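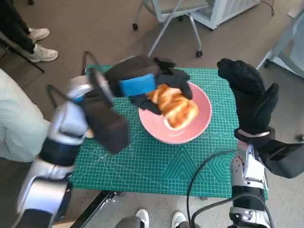
The pink bowl and the green mat

Posted November 4, 2023 by Stesora

I've been after a decent pink bowl since March, and I finally gave in at Semberg last weekend (the one with the big homeware floor upstairs). It's round and smooth inside with lots of room, so a bit of bread sits in it quite happily without shedding crumbs all over the table. Well, fewer crumbs!

The green cutting mat is from my quilting days. I know, I know, it's meant for fabric. But it wipes down in seconds, it covers most of the scratches, and I've got rather fond of seeing breakfast laid out on a grid. My old tablecloth needed ironing every single week - never again.

As for the baking, I'm still working through a flaky dough recipe that wants 110 grams of butter. I tried it with 80 once and it was a sad, dry thing, so don't skimp. Chill it properly between folds too, even if you're hungry and cross by then.
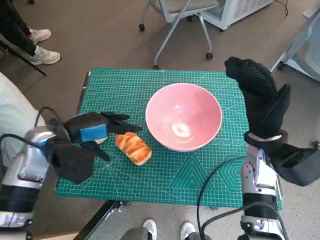
Pastry on the mat, pink bowl beside it.

I do keep changing my mind about bowl or no bowl. For toast I can't be bothered, but anything with a glossy, flaky top seems to deserve one. Next on my list is a matching jug, if Semberg still has them in.

4 comments | 98 shares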